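August 20, 2018

Pouch task, teleop demos, Brotunus cell. WP driving, me on the keyboard, Ademir in after lunch.

Target for today was 100 episodes. 80 kept. Rest tossed, mostly my fault, see below.

Setup same as July except for the mat. Green cutting mat now, white grid lines. Old table surface was too shiny and the depth went to mush near the back. Much better now. Did not redo the extrinsics afterward, only checked them against the grid. Looked fine to me. Washington wants them redone properly before anything goes into training -- ok, tomorrow first thing.

Episode = pouch open, gripper starts on the left, goes to the brass piece, lifts, carries over the opening, lets go, backs off. Stop recording only when the arm is home. I was cutting too early for the first batch, so the retreat is missing. Policy trained on those will just hover over the pouch forever, we saw exactly that with the July set. Tossed them.

Start poses: shift the pouch one grid square between episodes, rotate it a little every so often. Washington kept putting it back in the same spot without noticing (so did I when we swapped). Using the row/col list from Ademir now, taped next to the monitor. Write the cell in the episode notes BEFORE recording, not after.

Pouch keeps slumping shut if the zipper isnt pulled all the way open. When it slumps, the driver slows down and pokes around at the rim and we get long hesitant episodes. Kept two of those on purpose, tagged "recovery". Ademir thinks we should have way more of them, Washington thinks they teach the arm to dither. Not settled. Tag them all and we can filter later.

Strap loop on the right end: fingers snagged it once on retreat, dragged the whole pouch. Tagged fail, kept the file. Go straight up first, then back.

Cables. Wrist cable still arcs out wide on the pouch side and it gets close when we come in low. Rerouting would mean taking the wrist apart, not doing that mid-set. New zip tie at the joint. Tail not trimmed yet, somebody bring the flush cutters back from Falcão.

Logger dropped the gripper width for a stretch before lunch, column full of zeros. Restarted the Drodarex recorder and it came back. Ademir is writing a check that yells if the width is flat for a whole episode. Until then look at the plot after every save, takes a second.

Total on disk for the pouch task is now 4,000 with the older stuff, but dont quote that number to anyone, it includes the shiny table ones and the early cuts from July that we never cleaned out.
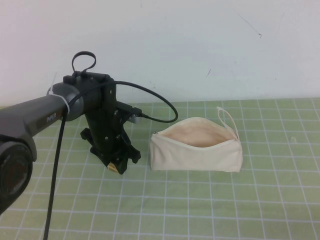 Manipulation Data Group, Grarkatville Lab

Pouch upright, zipper open, bottom edge along a grid line. Match this when resetting.

To do: extrinsics, trim zip tie, width check (AA), decide on the recovery tag, wipe the matt.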